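When I ask the equipment planner at Skukholm how she settled on hand-held grippers, she laughs and puts the kettle on, which I take to mean it's a long story. "We had money for one arm or for five of these," she says. "I went back and forth on it for most of January – my poor family!"

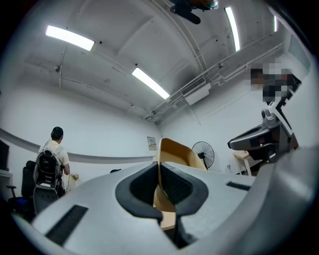
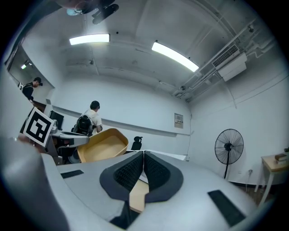

Besnard quoted her 300 dollars for a set of spare finger pads, and she nearly fell off her chair. "You budget for the big thing and forget the little things that wear," she says. Now she keeps a line for spares, and she asks every supplier for 30 days to pay. Lostudel said yes straight away, bless them, and Hivum is still thinking it over.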